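Towel Questions, Answered (Mostly)

I run the Alville guest rooms, and between check-ins I get asked about towels more than I get asked about breakfast. So I finally wrote it all down. If yours isn't covered, drop me a line and I'll add it.

How often do you change the towels?
Every four days if you're staying a while, sooner if you ask. Leave a note on the door or just catch me in the hall. I'm usually the one carrying a laundry basket!

Can I hang mine back up and keep using it?
Please do! Most people stuff it over the bar in a wad (I did the same thing for years) and then wonder why it smells funny by day two. Open it out as wide as the bar will let you, fold it over once, and pull the back layer down so it isn't bunched against the front.

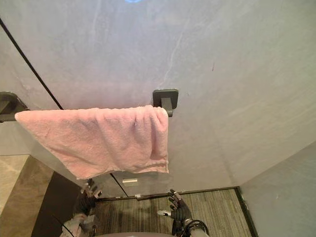 Don't fuss over getting the edges even, though. I used to line up every hem before guests came in, and it was a waste of a good morning. Air needs to get at the loops -- that's the whole job.

Do you use fabric softener?
Nope. It leaves a coating on terry cloth and then the towel just pushes water around on your skin. I wash with half the detergent the box tells you to and shake each towel hard before it goes in the dryer.

Why not plain white?
White is lovely until somebody takes off mascara with it. I buy colors I like, and when they fade they get cut down for cleaning rags.

Where did you get the towel bars?
From Damasceno, the bath shop on the Vitska road. I wanted something square and dark. Wipe them with a damp cloth and dry them right after, and skip the scrubby side of the sponge or you'll dull the finish.

How high should a towel bar go?
I put mine at 66 inches in the first room and regretted it, because my shorter guests had to reach. Before you drill anything, hold a folded towel up to the wall and have the shortest person in the house try it. Two minutes, no extra holes.

My towel has a pulled loop. Is it ruined?
Not at all! Snip it flush with small scissors and leave the rest alone. Pulling on it only makes a longer one -- ask me how I know. A worn hem can be turned under and stitched again if you've got the patience for it.

Can I take a towel to the lake?
Not the bathroom ones, please. There are beach towels on the shelf by the back door, and you're welcome to as many as you need.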